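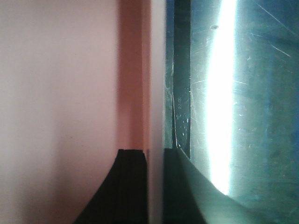
Figure 4. Wrist camera view of the two gripper fingers close to a scratched, blue-green panel. The bright vertical streak is glare on the panel surface.

4.2 Wrist camera and finger upkeep

The wrist camera in the Jamarthorpe cell is fixed to the gripper body and looks out past the fingers. It is the only camera used by the grasping policy, so any change in its view feeds directly into the motion of the arm. During the first weeks of work we treated the camera as a part that could be set once and left alone. By August this was no longer workable. The bracket had crept, the lens had picked up dust, and the pads had been replaced twice without a new reference view. The steps in this section were written up after that and have been used without major change since.

The fingers appear in the lower part of every view, and we use them as the main check on alignment. With the gripper at its standard opening, the operator compares the height of the two fingertips and the position of the gap between them with a stored reference view. A difference of more than 5 pixels at either fingertip is taken as a sign that the bracket or a pad has moved. The operator then loosens the bracket screws, seats the camera against its stop, tightens the screws in a cross pattern and repeats the check. If the difference remains, the pads come off and are refitted before anything else is tried.

We at first ran this check wherever the arm happened to be standing. Results varied with what was behind the fingers. A dark finger against a plain pale wall gives a strong edge that is easy to find. The same finger against a dark tinted surface, as on the right side of Figure 4, gives a weak one, and the edge finder may lock onto the contour of a reflection instead. Glare adds a second problem. The automatic exposure responds to the bright streak by darkening the rest of the view, and the lower finger edges lose contrast at the point where they are needed. Views of this kind were kept in the test set for the edge finder but are no longer accepted for the alignment check. The check is now run at a fixed arm pose over a matte gray card, with the exposure locked.

Scratches on a surface close to the camera also need some care in reading. Fine white lines in the view may belong to the object or to the lens cover. Our test is to move the wrist a short way sideways while holding the gripper still. Marks on the cover stay in place with the fingers, and marks on the object shift. Cover marks that do not come off with a dry lens cloth are logged, and the cover is changed at the next stop. The covers are supplied by Cendier as flat blanks and are cut to size in the workshop.

The table surface was the other source of trouble. It is glossy and black and it returns both the room lighting and the lower parts of whatever stands on it, so that a tray or a bottle has a second, upside-down copy below it in the wrist view. A white container gives a pale patch on the table that the depth estimate tends to read as part of the container.
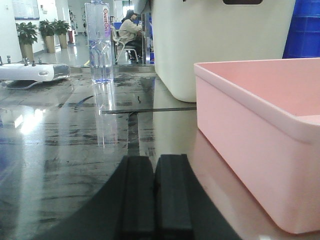 Smudges and wipe marks make this worse, as they break the reflection into patches with edges of their own. The table is therefore wiped at the start of each session with a damp microfiber cloth and then a dry one, always along the long side. Dust returns quickly and we do not try to remove all of it. We considered a matte film and tested a piece on one panel, but its edge lifted at the seam and caught the lower lip of the trays, and the film was taken off again.

The seam itself is left uncovered. It is straight, dark and visible from most working poses, and the Pastudley calibration script uses it as a rough line for checking the rotation of the arm base. Small debris near the seam can upset the line fit. A bit of wire lying a short way off the line was enough to tilt the fit in one session, and the base was turned to match before the cause was found. The script now rejects points that lie far from the first estimate and asks for a second view before any correction is offered – a slow step, but one we have kept.

Finger pads are inspected at the same time as the table. The pads are rubber and pick up a fine film of dust that lowers their grip on smooth plastic. They are cleaned with alcohol wipes, left to dry for 25 minutes and then closed on a test strip. Pads are replaced when the strip slips under the standard pull or when a corner has torn. A new pair sits slightly higher than a worn pair, and the reference view has to be retaken at that point. Leaving out this step accounted for most of the false alignment alarms in the early log.

Over the period covered here the log contains 127 camera checks. Of these, 31 led to an adjustment of the bracket, the pads or the lens cover. Adjustments were more common after sessions with rigid trays and crates, where the fingers may strike the rim from above, than after sessions with bottles. We did not record contact force in every session and cannot say how hard a strike must be to move the bracket.

The procedure depends on the lighting being left as it is. The room is bright and has pale walls and a pale floor, and the overhead lights cannot be dimmed one by one. The gray card and locked exposure remove most of the effect during the check, but not during grasping. The Crabtree lamp described in Section 4.3 was added with this in mind, and its mounting height was chosen with the table wiped and the trays in their usual places.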